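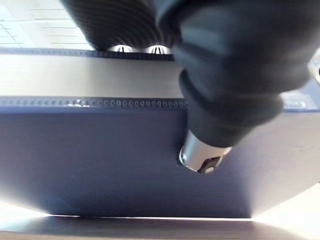
3. Las arrugas de la manga: lo que fui encontrando

Vuelvo a las mangas, que es donde me atasqué durante meses. En la sección anterior conté cómo elegí las chaquetas del fondo Desjardins y por qué dejé fuera los abrigos forrados. Ahora toca la parte que más me gusta, la de las arrugas (mi familia ya no me deja sacar el tema en la mesa).

Partí de una idea que repiten muchos manuales de patronaje: la manga se arruga en el codo y todo lo demás es consecuencia. Yo me la creía. Después me puse a revisar las 94 mangas de la muestra, una a una, con la prenda puesta en un maniquí y el brazo a media flexión, y el codo me fue convenciendo cada vez menos. En las sargas pesadas el pliegue más marcado salía bastante más arriba, cerca de la sisa, donde la tela sobrante se amontona al subir el brazo y luego no sabe volver. Los algodones finos hacen otra cosa: se quiebran en muchas arruguitas cortas, casi paralelas, y ahí sí manda el codo.

Para describir todo esto me hacía falta un vocabulario, y el que hay es un desastre. Un mismo pliegue se llama bolsa, onda, fuelle o rulo según quién escriba. Al final me quedé con dos palabras. Llamo «rulo» al pliegue ancho, de lomo redondeado, que no deja marca al estirar la tela, y «quiebro» al que tiene arista y sí la deja. Hay casos intermedios, claro – los discuto en el apéndice, con bastante mal humor.

El rulo aparece cuando la tela tiene cuerpo y la manga es más larga de lo que pide el recorrido. Una funda que se estrecha hacia abajo lo favorece, porque el material encuentra menos sitio en el extremo angosto y se recoge arriba (figura 1). 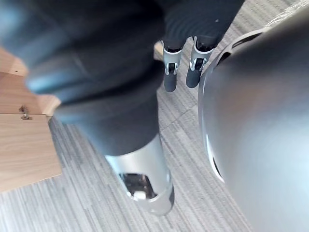
Figura 1. Funda de tela gris oscuro: pliegues blandos y redondeados en la parte alta, con estrechamiento hacia el extremo inferior.

Medir la profundidad de un rulo es más difícil de lo que parece. Probé primero con el módulo de caída de Dramik, que va muy bien para faldas y muy mal para cualquier cosa con forma de tubo. Pasé entonces a un perfil de alambre blando, de los de toda la vida, y a papel milimetrado. Lento, sí, pero repetible: cuando volví a medir las mismas prendas en julio, el orden de profundidad se mantuvo en casi todas. Las que cambiaron de sitio eran casi siempre mezclas con elastano, y me temo que la culpa fue de la percha.

Queda el asunto del lavado. El taller Flukgate me prestó un rollo de sarga Stesance sin tratar y cosí con ella mangas idénticas, salvo en el largo. Tras el primer lavado los quiebros se suavizaron y los rulos siguieron en su sitio, tan tranquilos. No esperaba eso. Mi explicación provisional es que el rulo depende del patrón y el quiebro del acabado, pero con un solo tipo de tela no me atrevo a decirlo más alto.

En la sección 4 paso a los puños, que tienen sus propias manías.

Compartido 195 veces
700 lecturas

2 comentarios

costurera_de_tarde: Por fin alguien distingue rulo de quiebro! En mi taller los llamábamos «gordos» y «secos». ¿Has probado con lana cocida? Yo diría que ahí no sale ni un quiebro.

hilvan_y_nudo: Muy entretenido, pero echo de menos saber si las mangas eran de una o de dos hojas. En las de dos hojas la costura del codo lo cambia todo.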